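Notes for the Skastelar talk, July 25, 2022
Slot is 40 minutes. Stop at 35ish whatever happens, they will want to ask about freezers.

## Opening

Wait for the chairs to stop scraping. Do not start with the joke about the grinder. It died in December and should be left where it fell.

Say: my name is Zuzanna Wilczyńska, I buy and sell dry goods, and I am going to talk to you about closing bags. You were offered a choice between this and sourdough, so I assume sourdough was full.

Ask for hands up: who has a drawer at home with clips in it? (All of them.) Who can find a clip when there is a bag open? (Pause. Enjoy it.)

## What we used to do at Zuvside

Be frank here. For years we rolled the top down and put an elastic band round it. The bands perished and ended up in the lentils. A customer brought one back in an envelope, with a very polite letter, which I still have. READ THE LETTER if the room is friendly. It's short.

Then the folding phase. Issahaku, the wholesaler's driver, taught me a fold with three creases and a tuck that he swore by. It works beautifully on paper. On foil it opens again slowly while you are serving someone else, like a cat getting up.

Then pegs. Skip pegs if running late. A peg closes the middle of a bag and leaves two doors open, one at each side.

## The clip

Hold up the long one. Let them pass it round, and ask for it back this time.
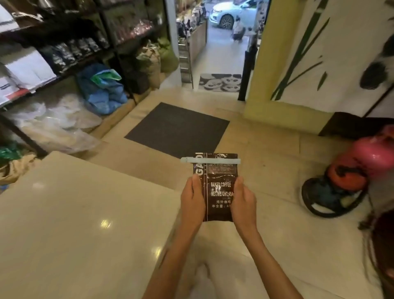

Coffee is the product that made me take all this seriously, as it's the one customers put their nose in. Rice can sit in a badly shut bag and keep its opinions to itself. With coffee somebody will tell you. So look at the width of the bar first: the light blue one goes right across the pouch and sticks out past it on both sides, and that overhang is what I want you to go home and copy. The net weight printed on it is 454, so we're talking about an ordinary shop bag and an ordinary bit of plastic. If your clip stops short of the corner, buy a longer clip. Do not buy two short ones. I have been down that road.

(Somebody will ask about the zip strips that come built into some bags. Answer: fine until a grain gets in the groove, then decorative.)

## How to put one on

Demonstrate with the bag of split peas. Check beforehand that it is the OPEN bag of split peas. At Zilleck I spent a long minute fighting a sealed one with my teeth.

- Squeeze the air out from the bottom up, gently. It's a bag, it hasn't done anything to you.
- Run a dry finger along the inside of the top. Dust in the seal is a gap in the seal.
- Fold once if there's room. Once.
- Clip flat across, overhang both sides.
- Turn it upside down over the table. Look confident.

If the peas come out, say "and that is why we practise" and carry on.

## Where the clips go

This is the part people write down, oddly. I bought 100 clips in one go and felt like a woman with a system. By spring I was serving out of bags shut with a bulldog clip off my own accounts. They go home in pockets, they get thrown out on empty bags, and one is holding my neighbour's curtain.

What helped: a nail by the till. Empty bag, clip off, clip on nail, bag in bin. Anyone caught doing it in another order makes the tea. I make a good deal of tea.

Do the bit about colours here only if asked. We tried one colour for sweet and one for savoury and had an argument about sesame that has never properly ended.

## Questions

Likely ones: freezers (yes, but cheap clips snap), moths (separate talk, bring a strong stomach), washing them (warm water, and dry the hinge).

Get the long clip back. Spare handouts are in the box marked 2423, under the peas.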